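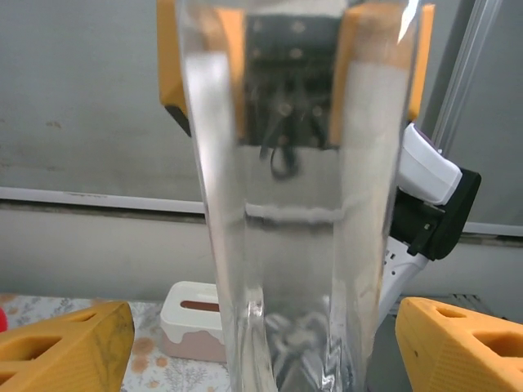 Chapter 4
The Dropped Bottle, or What Happens When Two Arms Disagree

I want to start this chapter with a mess I was partly responsible for. It happened one May at Heltiscombe, where I was teaching the lab half of a course on two-arm work, and it involved a clear plastic bottle, two perfectly healthy robot arms, and me standing there with a mug of tea telling a roomful of students that handovers were the easy part.

The task was a handover. One arm holds the bottle up by the top, the other arm comes in with its gripper open, closes on the bottle lower down, and then the first arm lets go. You've done it yourself every time you passed somebody the ketchup. We'd set it up on a table with a flowered cloth and a tissue box on it, because we wanted the students to get used to something a bit more like a kitchen and a bit less like a bench.

So the second arm closed. The first arm opened. And the bottle went straight down between the fingers, bounced off the table and rolled away under a cabinet. Big laugh. Then we reset and did it again, and the second time was worse: the first arm didn't let go at all, and the second arm started pulling. The two of them leaned against each other, the bottle began to buckle, and one of the joints made a noise I still don't like thinking about. A student hit the stop button before I did. (She got full marks for the week, if you're wondering.)

Two failures, a few minutes apart, with the same program and the same bottle. Most of this chapter is about why, and what to do so it doesn't happen to you.

4.1 What the gripper knew

Let's take the drop first. My first guess was that the gripper was weak, or the fingers were worn, and I said so out loud, very confidently. Wrong! We put a force gauge between the fingers and they squeezed just fine.

What we had was a program that thought "my fingers have stopped moving" meant the same thing as "I'm holding the bottle." Those are two different facts. Fingers stop moving for all sorts of reasons. They've met the object. They've reached the width you told them to go to. They've met each other. Something has jammed. In our case the closing width had been typed in for a fatter bottle the week before, so the fingers went to that width, stopped there like good soldiers, and reported that they were done. There was still a gap on either side. The second arm said "done," the first arm heard "got it," and off went the bottle.

Now add the fact that the bottle was clear. Look at the opening picture again and pay attention to the sides of the bottle, where the plastic curves. You're getting bright bands and streaks there, and whatever is behind the bottle comes through bent out of shape. Even the first gripper's right finger is partly seen through the plastic, paler than the left one. A person sorts this out without thinking. A program that hunts for edges has a much harder time, and ours was finding the "side" of the bottle in a slightly different place on every try. We had 500 saved tries from the term so far, and when I finally sat down and went through them, the width estimate wandered all over the place whenever the object was see-through. With a painted tin can it hardly moved.

I should have looked at those before class. I look at them before class now.

4.2 The tug-of-war

The second failure scared me more, and I'd like it to scare you a little too. A dropped bottle is a nuisance. Two arms pulling on the same object is how you break a wrist joint, or a window, or somebody's finger if they reach in to "help."

Between the two runs, one of my students had fixed the closing width. Good fix! The second gripper really did have the bottle this time. But the message telling the first arm to release went missing. Our two arms talked through a little bit of software we called Stimstead, and Stimstead sent each message once and never checked that it had landed. The second arm waited a fixed amount of time and then moved off, on the assumption that by then the first arm must have opened.

Read that last sentence again, please, and find the word "assumption." When I mark lab reports I circle that word in red.

The arms did have force limits set. They were set for the Brenier exercise, which we'd run earlier in the term and which involves pushing a heavy crate, so they were far too high for an empty plastic bottle. No one had turned them back down. By "no one" I mean me, as the settings sheet was taped to my own clipboard.

4.3 Three questions before you let go

After that afternoon I changed how I teach the handover. Before the giving arm opens, your program has to be able to answer these, and a timer can't answer any of them:

Does the receiving gripper feel something between its fingers, at a width that makes sense for this object?

Has the load shifted? If the receiving arm gives a tiny lift, the giving arm should feel a little less weight.

Has the giving arm said back, in its own message, that it heard the request and has opened?

If any answer is no, or if it doesn't come at all, both arms hold still. They don't try again and they don't back away. They hold, and a light comes on, and a person walks over. My friends at the Peñalver workshop think I'm too strict about this and let their arms retry once. We've argued about it over many lunches. With an empty bottle they may have a point, but I've seen what happens when you get used to it with empty bottles and then somebody fills one.

4.4 A short detour about stop buttons

The student who hit the button was standing next to it. I was on the far side of the table. I'd walked over there to point at something, and from where I stood I'd have had to reach past both arms to get to it, while they were fighting. Go and stand in your own lab right now and try every spot a person might be standing when things go wrong. Can you reach a stop from each one without leaning over the table? We couldn't. We bought a second button that same week and bolted it to the other side.

Also, find out what your stop does to the grippers. Ours cut power to the arms, but the grippers kept their grip, so after the stop we still had a squashed bottle held tight from two directions, and a whole class that wanted to pull it out by hand. Don't! There's still force stored up in there. Section 4.6 goes through how to release it safely, one gripper at a time.

What you'll need for this chapter

You should be comfortable reading a force log (if you skipped Chapter 2, go back, I'll wait). You'll want a clear bottle, an empty tin can of a similar size, and the limits sheet for your own arms, freshly printed and checked against what the controller says today. The first exercise has 13 steps and you'll be tempted to skip the one where you write down the force limits by hand. Start there.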